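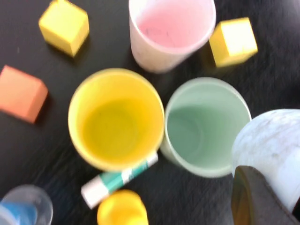

Last updated 17 January 2022

There is a drawer in every house with small children, and ours is the third one down, the one that sticks. For years it was where plastic cups went when they had lost their set, along with glue sticks, foam cubes, bath toys and anything else too cheerful to throw out. I had been meaning to go through it since last March. Then Qistina Lubis came for coffee, pulled it open looking for a spoon, and said, "Oh, but this is a whole afternoon!"

Qistina runs the rainy-day table at the Ekbridge play center, and she has opinions about toys. She likes them cheap, she likes them mixed, and she likes them on a dark surface where a child can find the edges of things. Her own favorite kit lives in an old biscuit tin and cost her almost 50 dollars over many years, most of it at yard sales (the tin was the expensive part, she says, and she'd buy it again).

So we tipped my drawer out, and hers alongside it, and spent a very happy couple of hours making a muddle of both.
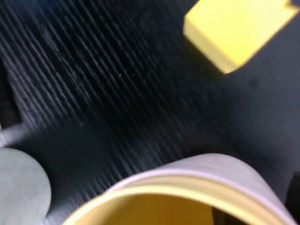 The first thing I learned is that a surface matters more than the toys do. My boys have always played on the rug, where cubes go over and cups wobble and somebody ends up cross. Qistina is fond of having two textures side by side, and once you've seen dark ribbed matting give way to something smooth, with a bright yellow block on the smooth part, you understand what she means. A cup pushed along the ridges makes a fine rattling noise. Pushed along the smooth part it makes hardly any, and a three-year-old will go back and forth over that border until lunch.

The second thing is that cups are better than nearly anything you can buy with the word "educational" on the box. They hold things, they hide things, they stack if you're lucky and they fall down nicely if you're not. Teguh Siregar, whose twins are regulars at the center, told me his two once played shopkeepers with a row of cups for so long that he got through an entire newspaper – "the sports pages and all the rest of it too." The price of a duck, apparently, was 277.
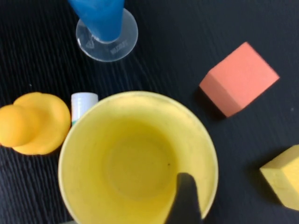
Ducks are always popular, I should say. So is anything with a lid. Sulastri Rondonuwu, who sorts the donations, keeps back the odd pieces other people would toss, and her rule is a simple one: if it's clean, too big to swallow and a good strong color, it stays. She had 26 shoeboxes of the stuff when I visited, each with a name on it that made sense only to her. One was labeled "Not Blue." I asked, and she looked at me as if I were the one who'd been filing things strangely.

Tape earns its place as well. A roll of the colored kind will turn a dull cup into a treasure, and children love the wrapping part, wrinkles and all. Let them do it themselves, even when it makes your fingers itch to smooth it down.

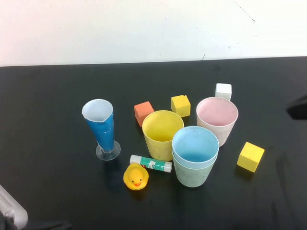 As for putting it all away again, I've given up on sorting. We had a system at our house once, with pictures on the lids, and it lasted until my mother-in-law visited. Now the cubes go in the cups and the cups go in the drawer, and the drawer still sticks. My younger one has worked out that you have to lift it a little on the left.

The rainy-day table at Ekbridge is open every morning during school vacations, and Sulastri is always glad of cups.

We use cookies to improve your experience on this site. By continuing to read, you agree to our cookie policy.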